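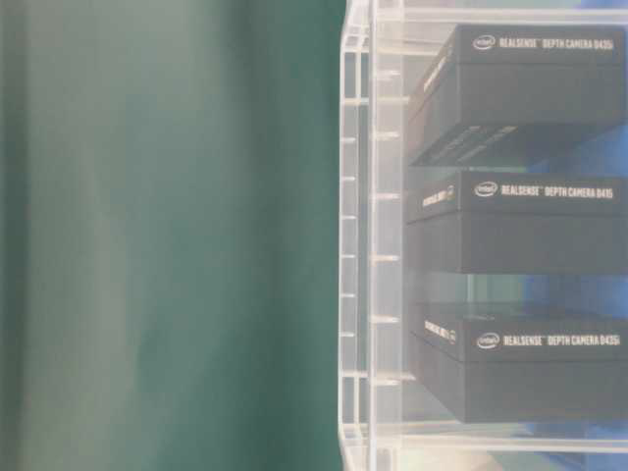 Incoming Book Check: Military History and Biography
Goreck Used Books, February

Checked by: Regula Kuster
Second look: Samer Abu Hammour

1. Binding tight, no loose signatures
Mostly. The Hijazi two-volume life of a cavalry general has a cracked hinge in volume one. Volume two has clearly never been opened.

2. Fold-out maps present
Fail on three. One siege atlas has a map folded by somebody in a temper. Price it down.

3. Page count matches the listing
The Wunton regimental history should run to 1,168 pages. It does. I am sorry to have checked.

4. Mold, damp, foxing
Light foxing on the Mikano reprints. No smell, or none that wasn't already in the stockroom.

5. Previous owner's notes
Pass, with regret. Pencil throughout the naval memoir, chiefly the word "Nonsense." It stops at page 174, and so, I suspect, did he.

6. Dust jackets
Two clipped, one taped. The taped one is listed as "fine." Samer: It is not fine. Changed to "good," which is generous.

7. Signed copies verified
Ottar Solberg signed his own book on the wrong page. Signature matches our other copy, also on the wrong page.

8. Box weight under the limit
Fail. Box 4 is all generals. Split it before Catalina lifts it again.

Still open: items 2 and 8. Recheck the maps after lunch.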